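The Slow Part Is the Software

Serena Cattaneo keeps a list of everything that has gone wrong with a clock. The clock in question runs inside Cakidine, the recording and replay software her small team at Rosimis has been building in a former print shop in Doltoscombe. The list is long, and most of its entries come down to the same thing: two devices disagreed about what time it was.

Cakidine takes in video and position data from hand-held grippers and turns them into examples that a control program can learn from. A person picks things up and puts them down. The software works out where each gripper was, how far its jaws were open and what its camera saw, then lines all of it up on one timeline.

"If the camera is 100 milliseconds behind the position track, the robot learns to close its fingers in the wrong place," Cattaneo says. "The recording looks fine when you play it back. You find out later, on the arm."

The current work is on soft items. Boxes and cups have edges that a perception model can hold on to from one moment to the next. Cloth changes shape every time it is touched, and the model the team used last year lost track of it often enough that they stopped trusting its output. The new one, written mostly by an engineer named Araújo, drops the idea of a fixed outline. It keeps a rough guess of where the fabric is and how sure it is of that guess – and it asks the planner to wait when the number falls too low.

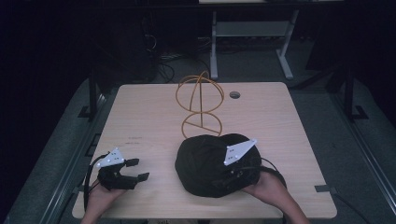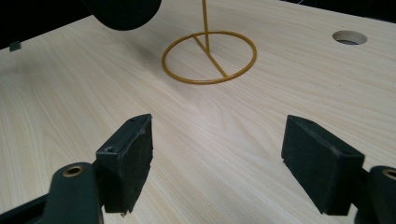 Soft-item work at Rosimis. Both views take in the tabletop and the wire stand; the first also has the dark fabric piece and the white marker plates on the two grippers.

Thin wire is its own problem. A rod a few pixels wide can vanish from a depth map, and a planner that sees nothing there will happily route a gripper straight through it. Araújo's fix was to run a second, slower pass that looks only for narrow shapes and marks the space near them as off limits. It added time to every plan. Cattaneo approved it anyway.

By August the team had 682 recordings it considered clean, out of almost 800 made. The rejected ones are kept in a separate folder, and each gets a short note on what failed. Six of them have been opened so often during debugging that they now run as a test every time someone changes the timing code.

The next release moves the timing check to the moment of recording, so that a bad session stops with a warning on the operator's screen. Cattaneo wanted it out before summer. She is now waiting on a driver update for one of the cameras.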